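Filling the Last Page of the Tredbridge Binder

The 121-card Tredbridge basketball set was printed on two sheets, and cards from the second sheet are cut slightly narrow. I measured 11 of mine with calipers. All came in under the nominal width, so they slide in standard nine-pocket pages.

I moved the second-sheet cards to Lanz pages, which have a tighter pocket. The first-sheet cards stay where they were. Numbering runs straight through both sheets, so the binder order doesn't change.
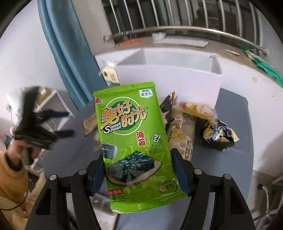

Merike Rozīte wrote in to say that her narrow cards all have the matte back, and that she has never found a matte back at full width. She checked 6 duplicates of the same guard to be sure.

That matches my copies. The checklist doesn't list the matte back as a variation, and I don't plan to chase it as one. I have added a column for it to my spreadsheet, which now stands at 3,302 rows across all sets.

Still needed: card 118, either back. I have spare first-sheet forwards to trade, corners sharp, centering average.

Posted 20 Sep 2020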